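Ticket 192 – countertop microwave, door won't open on first press
Status: open
Product: Ranjbar compact, two knobs and a push button
Bought from: Kistska online shop

Hi again! Adding to my ticket like you asked. I've moved the microwave twice now and the door still sticks, so I don't think it's a leveling thing (I did check the tables too, they sit pretty flush where they meet). Tabletop first, then the microwave:

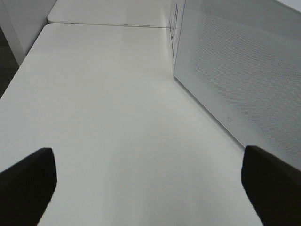
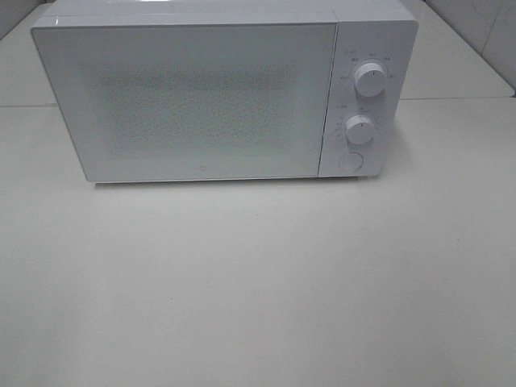

So, what I've tried. I unplugged it overnight and wiped the door seal with warm soapy water – no change. I pushed the button slowly, then fast, then with my thumb right in the middle. Slow and centered works maybe half the time? Fast never works. The timer and the heating are fine, I did a mug of water in October and again this morning and both came out steaming.

Your reply said to leave 72 mm free behind it. Done, and there's more than that on both sides. Still sticks.

Two questions. Is the latch a part I can swap myself, and does the Dovholm repair desk take walk-ins? Rilstead is closer to me but their phone just rings and rings. I'm home after 4 if you'd like to call.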